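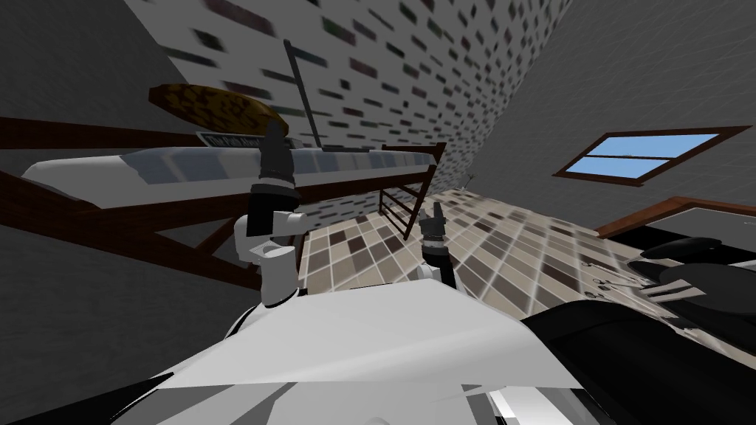
## Chapter 2: The Animal in the Next Room

Most people picture an endangered species as something large that lives far away. It has a good face and a foundation. The animals in this chapter are smaller and have moved in with us. A bat colony in an attic may be sleeping a few feet over somebody's head, especially if that somebody has the upper level of a bunk bed, and the two parties can go for years without being introduced. Biologists call such animals *synanthropic*, a long word for creatures that live alongside people and profit from the arrangement. Pigeons are synanthropic. So are house sparrows, barn owls, several kinds of bat, and the cockroach, whose conservation has so far taken care of itself.

The trouble starts when an animal that has given up its old home for ours finds that we have renovated. Bats that once roosted in hollow trees took to church roofs when the trees were cut down, and did well there for a very long time. Then came sealed eaves, treated timber, and bright lights pointed at the steeple so that visitors could admire it at night. A bat leaving its roost under a floodlight is an easy meal for an owl, and many bats respond by leaving later. By then the best of the evening's insects have gone. A mother bat nursing a pup in June does not have many spare hours to lose.

### 2.1 Counting what you can't see

Before anyone can say a species is declining, somebody has to count it, and small brown animals that come out at dusk are bad at being counted. The usual method is to sit outside a building in a folding chair and click a handheld counter each time something flies out. The surveyor also subtracts anything that flies back in, which it will do, repeatedly, as if to check whether it left the stove on.

Consider the Millovus Valley survey, which we will return to throughout this book. In its first summer the surveyors recorded 3,839 bats leaving 11 buildings. The largest roost, in the roof of a disused grain store, held more than 2,000 of them. The smallest was in the porch of a dentist's office and held two.

A student looking at those figures might conclude that the grain store is what matters and the dentist can be left to his own devices. Hold that thought until Section 2.4. Having more than half of a population under one roof is a fine thing until the roof is sold. The Millovus grain store was sold the following winter to the Zandadon company, which wanted it for apartments and had not budgeted for existing tenants.

### 2.2 Whose house is it?

Laws protecting roosts differ widely from place to place, but many of them share one idea: a roost may be protected even when the animals are away. This surprises homeowners, who tend to feel that an empty attic is an empty attic. From the bat's side the logic is plain enough. You would not want your house knocked down while you were on vacation.

Some owners are delighted to learn they have bats. Others would like them to be delighted somewhere else. A good deal of practical conservation takes place between these two positions, usually in a kitchen, over coffee, with a ladder in the hall. The biologist who can explain droppings calmly (dry, crumbly, made mostly of insect parts) will often save more roosts than the one with the better statistics.

### Key terms

**Synanthrope:** a wild animal that benefits from living near people.

**Maternity roost:** a place where female bats gather to give birth and raise their young.

**Emergence count:** a count of animals as they leave a roost, corrected for those that return.

### Before you read on

Walk once around the building where you live or study and note every gap wide enough to take your thumb. Many small bats can use an opening of that size. Keep the list, as you will need it for the exercise at the end of Section 2.3.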